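Hetine adds two-handed kit to its gripper line

Last updated: May 14, 2019

Hetine has begun selling a paired version of its hand-held gripper, aimed at labs that record manual tasks for robot training. The Mellport kit contains two grippers with two-finger jaws, wrist cords, cables and a recording license for one workstation. The single-gripper version, on sale since January, stays in the catalog.

According to product manager Ashok Bhatia, the second unit was added for work with cloth and bags, where one hand has to hold the material while the other moves it. Both grippers log to a shared clock – earlier users had to align two recordings by hand.

Fundent, a contract recording firm, tested the kit before release and logged 158 takes on soft goods.

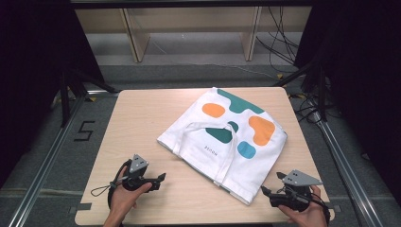

It reported three dropped recordings, all traced to a loose connector that Hetine says has been replaced in shipping units. Fingertips are sold separately.

Orders are handled by Wijesinghe, the company's distributor. A wireless version is planned – no date has been given.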